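Kahraman
@kahraman_reads
17 May 2025

A thread about reading old handwriting in a language you did not grow up with. It will be long, so make tea first.

Since October I have been transcribing letters from the village of Skestcombe. The scans are online and everyone can take a page. There are 3249 pages in total. I have finished 457 of them, which sounds like a lot until you do the subtraction.

My English is school English and work English. In neither place did someone teach me what a "heriot" is. (It is the best animal, given to the lord when a tenant died. I had typed "harlot". The reviewer was very polite.)

First thing I learned: do not read the word. Read the letters. When you know a language from childhood, your eye jumps ahead and guesses. My eye is slow and suspicious, and with this work I find it an advantage.

The long s is everyone's first problem. It looks like an f, but the little bar in the middle is only on the left side, or missing. For two weeks I believed that the Elwood family was selling "fheep".

Second problem is the y with a small e on top of it. You say "the". The y is what was left of an older letter, and "ye" as people say it at fairs is a misunderstanding. I said it wrong for 19 years with full confidence.
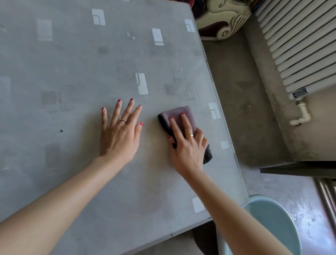 Abbreviations need their own list, and I advise you to write this list by hand. "Wch" is which, "yr" is your, "recd" is received, and "inst." is the present month. I work on paper first and only then I type. Before the big sheets come out I go over the table with a folded cloth, pressing it down with the flat of my hand, and my mother did the same before she cut fabric. Then the list goes on my left, always.

The writer I know best is a Mrs. Selter. She wrote to her brother for most of her life, and I have six of her letters so far. She does not use periods. She uses a small dash for everything – for a pause, for a new subject, for when the dog came in.

In her second letter there is a sentence that goes on for a page and a half. It starts with the price of candles and ends with a neighbor's wedding. I tried to find the verb and I had to lie down.

But when you read her aloud, it becomes clear. She wrote exactly as she spoke. Now I read every difficult page aloud, also the bad ones, and I recommend it. The people downstairs must think I am in a strange play.

About spelling. I was taught that English spelling is a law. Mrs. Selter writes "surprized", "chuse" and "dont" without apostrophe, and her own name in two ways on one page. It was a great comfort to me.

The rule in our project is to type what is there, mistakes and all. It is harder than it sounds. My fingers want to correct. All my life I was the one being corrected, so perhaps they want revenge.

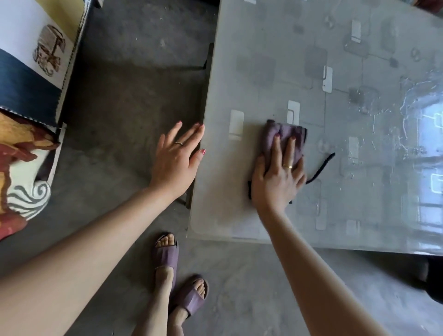 Rajeshwari Gowda asks how I mark a word that I really cannot read, and if it is shameful to leave a gap. She has left three on one page and she is worried that the reviewer will send it back.

Not shameful at all! We write [illegible] for a full word and a question mark in brackets after a word we only half believe. A gap is useful to the next person. A confident wrong word is not, it will sit there for years and someone will quote it.

A trick for the half-believed words: find the same letter elsewhere on the page, in a word you are sure of. Dates and greetings are best for this. "My dear Brother" alone gives you m, d, r, b and a good h.

Another trick is to stop. I had one word in the fourth letter which I looked at for three evenings. "Larkins"? "Barking"? I gave up and did a very boring page of rent payments.
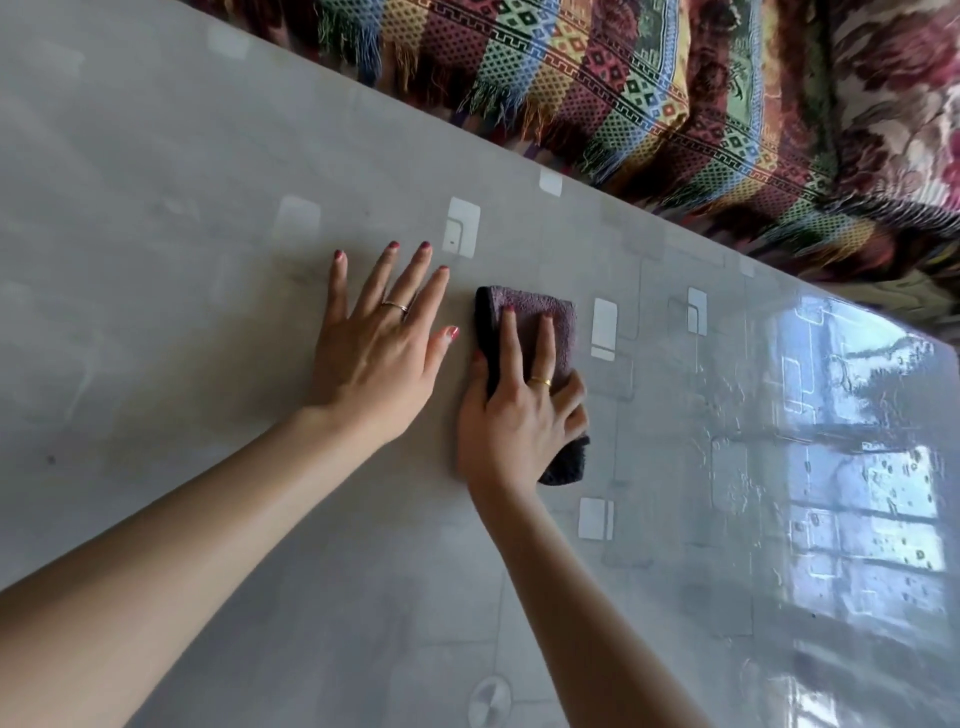
In the rent payments was the same word, written by someone with much better handwriting. It was "firkins". A firkin is a small barrel, for butter in this case. So Mrs. Selter was not complaining about the dog, she was complaining about the butter.

I went back and changed it, and then two more places where I had guessed. Please keep a note of your guesses with the page number. I did not do this in the beginning and now I am paying for it.

If you want to start, take a page of accounts before you take a letter. The same words come again and again, and numbers are easier. Except the 1 and the 7. About the 1 and the 7 I will write another time.

Next on my list is the seventh Selter letter. I have only looked at the first line. It says "I take up my Pen in great haste" and then there are eleven pages.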